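The Left Finger

The gripper had been closing crooked since lunch, and Conall Flanagan had been pretending it hadn't since slightly before that.

It was a matter of perhaps the width of a matchstick. You squeezed the handle, the two fingers came together, and the left one arrived first and stood waiting for the right like a man outside a ladies' fitting room. Anything soft was all right. Anything round got nudged along before it was held, and anything tall had a lean put on it.

"It's your hand," said Cathal Scanlon, who was sitting on the floor with the laptop.

"It's not my hand."

"You've a heavy thumb. Liam always said so."

Liam Mac Mathúna had said a great many things before he left for a job in Nernton, and had written down almost none of them. What he had written down was the service sheet, one page, taped inside the lid of the carrying case. Step one was Check the pads. Step two was Check the pads again. Step three had been under the tape when the tape was pulled off.

Conall checked the pads. They were magenta, a colour picked by somebody at Zastum who must have been having a better year than the rest of them, and they were ribbed so that they would fold around whatever they were given. He ran a thumbnail down the left one and it made a noise like a comb. He did the right. Same comb, same note. He wiped both with the cloth from the case and tried the bottle.
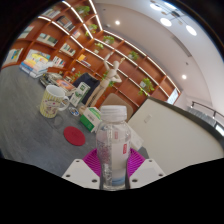 "Well?" said Cathal.

"It's holding it."

"Then it's fixed."

"It was holding it before. I want it to hold it in the middle."

He put the bottle down and rang Manikandan Kurian, who had built the thing and was therefore in the habit of not picking up. He picked up. There was a kettle going behind him.

"Which set of fingers?" said Manikandan.

"The white ones."

"They're all white ones, Conall. Read me the number in the case."

It was on a sticker under the foam. "Nine zero three."

There was a pause of the sort dentists go in for.

"Did Liam change the fingers on 903?"

"I couldn't tell you what Liam did."

"He changed the fingers on 903," said Manikandan, to the kettle or to God. "Look at the holes in the plate. You have a choice of holes. I gave people a choice of holes, that was my mistake. If the left is mounted one along from the right, it closes early. Take it off, move it over, put it back. Then set the zero."

"How do I set the zero?"

"It's step three."

Conall explained about step three.

Manikandan said he would send it by message, and then he said a word that Conall took to be Malayalam and did not ask after.

The screws were the size of lentils. There was a driver for them in the case, in a slot of its own, and next to it an empty slot for the other driver, which was the one he needed. Cathal had one on his keys. He had carried it for two years on the understanding that it was for glasses, and he handed it over with the air of lending a kidney.

The finger came away easily. Getting it back on was the trouble. You had to hold the plate flat and the linkage up, and keep the screw on the end of a driver that wasn't magnetic, and breathe out. The first screw went in. The second went on the floor. It was found under Cathal, who denied having sat on it while it was being picked out of his trousers.

"Saturday," said Cathal. "I could have been at the match."

"You'd have hated the match."

"I'd have hated it sitting down properly, in a seat."

The message came through while Conall was tightening the last one. Step three, in full: Open all the way. Hold until the light goes steady. Close on nothing, slowly. Open again. DO NOT close on your own finger to see. The capitals suggested that a case history lay behind them.

He held it out over the table and let it open.
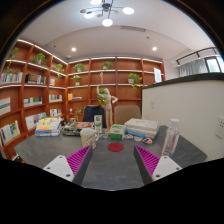 "Is it steady?" Cathal asked.

"It's thinking."

"How long does it think for?"

Conall had no idea, and neither did the message. He held his arm out and felt it get heavier. Eamon Gallagher, who managed the whole business from an office in Brurley and had never held a gripper for longer than it took to be photographed with one, liked to tell new people that the tool weighed nothing at all. Eamon should have been made to stand there with it. He should have been made to stand there and asked about mileage.

The light went steady. Conall closed the fingers on nothing, slowly, and the two pads met rib to rib, neither one early. He opened them. He closed them again, for the pleasure of it.

"Now do the bottle," said Cathal.

"I'm going to do the mug."

"Do the bottle. If you drop the bottle it bounces."

Conall allowed that this was sound. Twenty minutes of work, not counting the screw, and he would have to write it up, and he already knew Eamon would ask why it hadn't been on the sheet. He found a pen in the lid of the case and wrote step three underneath step two, pressing hard. Then he looked at the empty slot, and at Cathal's driver, and put the driver in his pocket.

"I saw that," said Cathal.

"I'll get you another one."

"You will not," said Cathal, and held out his hand for it, and kept it held out until the driver was back on his keys.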